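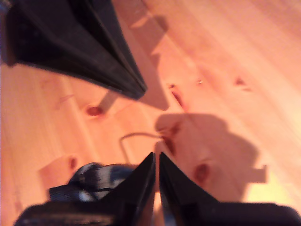

Ticket 124: Gripper reports closed, fingertips don't meet

Status: open (reopened twice)
Project: Murkum two-arm floor pickup
Opened by: Gunārs Sproģis
Component: gripper, wrist, Elham control software

Summary

Command the gripper to close with nothing in it. Elham says "closed, no object" and the motor goes quiet. The tips are still apart. It isn't much of a gap, but thin cloth slides straight out of it, and thin cloth on a wood floor is the whole job we built this thing for.

I have read the closed tickets on this and I don't believe any of them. Each one ends with "recalibrated, seems fine now." I recalibrated too. It seemed fine for an evening.

Setup

Murkum arms, printed fingers, stock gripper motors from Liepiņa. Arms run off one supply. Elham is on the release before the current one, and before anyone asks, I will get to that. Fingers are the long wedge type from the shared folder, printed solid. Test area is the bare boards by the wall at my place, same as always. Test piece is whatever soft cloth is around, dropped in a heap and not smoothed out.

What I expect

Closed means closed. If the tips aren't touching, the software should say so, or at least not report a number as if it had measured something.

What I get

Motor position reads 84 at the end of the close command, every time. In the config the closed position is also 84. People point at this as proof that the gripper is fine. All it proves to me is that the motor went where it was told. It knows nothing about what's on the far side of the horn.

Log

Entry 1
Power cycle, home, open, close. Gap at the tips. Repeated with the arm raised well clear of the floor, to rule out the fingers pressing on the boards and spreading. Same gap. So it isn't the floor, which was the first theory in the group chat.

Entry 2
Ran the calibration script. It asks you to close the fingers by hand and press enter. I'd like to know who decided that was a measurement. Squeeze harder and you get a different closed position. I did it gently, then firmly, and the two results didn't agree. Kept the firm one. Tips touched. I was told to close the ticket and I did, which was a mistake.

Entry 3
Next session, gap is back. Position still reads the same as the config. Something moved, and it wasn't the number.

Entry 4
Swapped the motor cable with the one from the other arm. No change. Swapped back. I never thought it was the cable, but the cable gets blamed for everything in this project, so now it's written down that it wasn't.

Entry 5
Updated Elham to the current release as advised. No change in the gap. The update did reset my speed limits without mentioning it, and the first close after that was fast enough to make me pull my hand back. Rolled back to the older release. I don't see why I should update software to fix two pieces of plastic that don't touch.

Entry 6
Took the fingers off and put them tip to tip on the bench. They meet properly. Neither one is bent that I can see. Held up to the window there's no light between the inner edges. Refitted them. With the motor unpowered I can push them together by hand and they touch. Let go and they relax apart a little.

That relaxing bothers me. Nothing in there is supposed to be springy.

Entry 7
Pickup run with cloth, slow speed, same height each time. 38 attempts. Thick folds came up. A single layer mostly stayed on the floor, or came up and slid out before the wrist turned. I stopped trusting the "object held" flag early on because it stayed true over an empty gripper more than once. For anyone wanting to repeat this: come down over the fold and not over the flat part, or you'll be testing your aim along with the gripper.

Entry 8
Raised the motor current limit one step. Tips came closer together. Raised it again and the motor got warm enough that I didn't like it. Put it back. I know some builds run it like that all the time. I also know some builds go through a lot of motors.

Where I've got to

Most likely to least likely, in my opinion:

Slack or creep where the finger bolts to the carrier. The tips are a long way from the bolts, so a tiny amount of play there is a lot of gap out at the end.

The horn slipping on the motor shaft under load. Would explain why calibration holds for a while and then doesn't.

Backlash in the gear. Possible, but the gap drifts, and I'd expect plain backlash to stay about the same from day to day.

Software. I'd put it last for causing the gap. I'd put it first for hiding it.

What I don't want is another calibration. I'm also not keen on sticking rubber pads on the tips. Pads will cover the gap, the cloth will come up, the ticket will get closed, and whatever is moving will go on moving underneath.

Current state of the gripper over the test cloth, close command sent, for comparison with anyone else's:

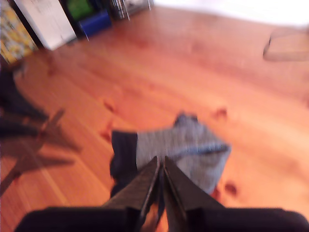
Reet Ozoliņš: Check the horn screw before you blame the finger bolts. I had the same drift on my Murkum, good after calibration and bad a session later, and the screw looked tight and wasn't. Put a pencil line across the horn and the shaft cap, run it for a while, then see if the two halves of the line still match. If they do, you can cross it off without arguing with anybody.

Also, your current limit is lower than mine. I don't run mine hot, I only hold it for a short time and then back off. The Elham setting for that is in the gripper section and it's off by default.

Gunārs Sproģis: Pencil line done. I'm skeptical, because a screw that can work loose after one evening should have been falling out on the floor by now, but it's a cheap test. Ran open and close until I got bored. Line still matches. I'll leave it on and look again after the next proper session.

On the hold time: fine, but that's the same fix with a timer on it. If the fingers need extra force to meet when there's nothing between them, the force is going into bending something. I'd like to find out what before I get used to it.

Reet Ozoliņš: Then try the bolts. How many are you using per gripper? The early drawings show fewer than the later ones.

Gunārs Sproģis: 6, same as the later drawings. All tight. But I had another look at the carrier with the finger off, and the plastic around the two holes nearest the motor is dished. The bolt heads have been pulling into it. So they can be tight and the finger can still rock, since the face it sits on isn't flat anymore. I can feel it rock if I hold the tip. I couldn't before, or wasn't trying to.

Reet Ozoliņš: Washers. And reprint the carrier. The Brirham workshop has the stiffer filament if you want a spool end.

Gunārs Sproģis: Washers tonight, carrier when I can get to Brirham. I'm changing the title guess to "carrier face deformed, probable" and leaving the ticket open. It was also probable that calibration fixed it.

Separate request, and please don't fold this into the mechanical one: Elham should not say "closed, no object" when all it has is a motor position. Call it "close command finished." I'll file it on its own if somebody tells me which list those get read on.

Entry 9
Washers fitted under all bolt heads. Did not recalibrate. Gap smaller, still there with the arm pointing down, gone with the arm level. Pencil line still matches. No cloth run yet.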